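Parcel wrapping

From the Bumton Open Reference, household and trade section

Parcel wrapping is the covering of goods in paper, cloth or board so they can be carried, stored or posted. Covers brown paper parcels, bundles, wrapped cartons. For gift wrapping see separate article. For pallet wrapping see Freight.

Wrapping does a few jobs at once. Keeps dust and light off, holds loose things together, hides what's inside, gives a flat place to write an address. A wrapped parcel isn't necessarily a padded one and the two get mixed up a lot, even in trade guides.

Names

"Parcel" comes into English from French, at first meaning a small part of something, a parcel of land for instance. The sense of a wrapped package came later. "Bundle" is used for soft or uneven goods, mostly tied. "Package" covers nearly anything. In Australia and Canada all three turn up at the counter and staff don't make much of the difference.

Materials

Cloth is older than paper for this work. Sacking, canvas and oilcloth were all common on ships and carts, sewn shut with a curved needle. Oilcloth kept out rain but cracked along the folds in cold weather. Waxed cotton did better, cost more.

Brown paper took over in shops during the nineteenth century, once wood pulp made paper cheap. Kraft paper, from the German word for strength, is made from pulp cooked by the sulphate process. Long fibres, left unbleached, so the colour is the colour of the pulp. It tears less easily than newsprint and takes a crease well. Weight is given in grams per square metre. Light sheets go around books and clothing, heavier ones around hardware.

Recycled brown paper is softer with shorter fibres and gives way sooner at the corners. Some makers blend the two and the label doesn't always say. Worth checking if the parcel has a long way to go.

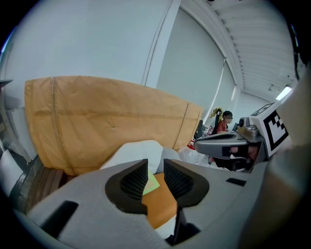 Large bundle in brown kraft-style paper, the surface creased.

Folding methods

The standard method is the end fold, sometimes called the grocer's fold. Sheet goes under the object, both long sides come up and overlap on top, then the ends are tucked in as triangles and folded flat. Needs enough paper to go round once with a hand's width over. Too much paper makes a fat end that catches on things, too little and the seam pulls open.

The diagonal fold sets the object at an angle to the sheet. Uses less paper on flat boxes and it's quick once learned, department stores liked it for that reason. Doesn't suit anything deep.

Roll wrapping is for cylinders, posters, lengths of fabric. The ends get twisted or pushed into the tube.

Soft goods are normally squared up around a card first. Without the card the bundle rounds off and won't stack.

Closing

String was the usual closure before pressure-sensitive tape. Jute or cotton, passed round both ways and crossed underneath, finished with a packer's knot, which slides tight and then locks with a half hitch. Sealing wax was dropped on the knot for valuables. Many postal services now discourage string as it snags in sorting equipment.

Gummed paper tape has to be wetted, and bonds into the fibres of the sheet. Plastic tape sticks faster but lifts off dusty paper. Strapping, in plastic or steel, is for heavy loads and is tensioned with a hand tool or at a bench.

Labelling

Address goes on the largest face, clear of seams and edges. Older handbooks say to write it on the paper before wrapping, since writing on a finished soft parcel is hopeless. A second copy inside helps if the outer label comes off. Return address on the back or upper left corner, depends on the country.

Local practice

In Bumton the trade centred on Gruvuner, a drapery supplier with its own wrapping room. Lakmal Roy's history of the store gives 32 wrappers at the busiest period, paid by the peice until a dispute one January moved them to a weekly wage. The stock ledger for the same year lists 2740 sheets of heavy brown and 1532 of light. Friday was the big day for country orders, with the last cart leaving at 4 p.m.

Cempaka Subramaniam, writing on the same firm, argues the ledger leaves out offcuts, and that small parcels were made up almost entirely from these. Not settled. The wrapping room closed when Fellance bought the building and put in a carton line.

Reuse and disposal

Plain brown paper can be recycled with other paper and will compost if torn up. Plastic tape should come off first. Waxed or plastic-coated sheets generally can't go in the paper bin, rules vary by council or municipalty. Used sheets can be pressed flat with a warm iron and wrapped again, or kept for dress patterns, drawer lining and covering school books.

See also

Gummed tape
Kraft process
Packer's knot
Sealing wax
Twine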